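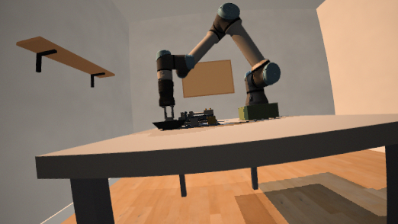 Troels Juhl wrote to us that he had used the Ollton index for a whole winter before he found out who compiled it, and asked that the site carry a page on the subject. We have taken the suggestion.

## About Curkon

Curkon is a small bibliographical press and indexing office in Widadbridge. We compile reference works on printed drama in English from the early seventeenth century to the closing of the theatres, with the weight on minor and anonymous plays. We do not publish editions of the plays themselves.

The firm has two full-time compilers and takes on outside readers when a volume is in proof.

## What we publish

Our main title is the *Ollton Index of Dramatic Paratexts*. It lists prologues, epilogues, dedications, commendatory verses and errata notices, entered under the play and cross-referred to the writer, the printer and the bookseller. The current issue covers 435 printed plays. Of these, 383 have been collated against at least one copy in the original; the rest are entered from facsimile and marked with a dagger.

We also issue the *Widadbridge Handlists*, a series of 21 pamphlets. Each deals with one printing house or one bookseller. Handlist 2 is out of print and is being revised, chiefly to correct the order of the cancelled leaves.

## How entries are made

An entry begins with the title page, transcribed line by line. Long s is printed as a modern s. Ligatures are not kept. Signatures are given in the usual collation formula, and missing leaves are stated at the end of the entry – not in the formula itself.

Attributions follow the printed evidence first. Where a play was given to an author only in a later catalogue, the name stands in square brackets with the date of that catalogue. We do not enter attributions made on style alone, though they are listed in an appendix with references to the articles that propose them.

Dates are given as printed. Old-style dates between January and March carry both years.

## The Þorgeirsson slips

Part of our material comes from the Þorgeirsson slips, a card file of dedications begun by a private collector and bought by the firm with his working library. The slips are accurate on names and weak on format: quartos in eights are often entered as octavos. Every slip is checked before use, and its number is quoted in the entry.

The file may be consulted in our reading room by appointment. We are closed on Sunday and for the whole of February, when stock is counted.

## Corrections

Please send corrections in writing, with the library, the shelfmark and the leaf concerned. Accepted corrections are printed in the next supplement under the sender's name, unless we are asked to leave it out.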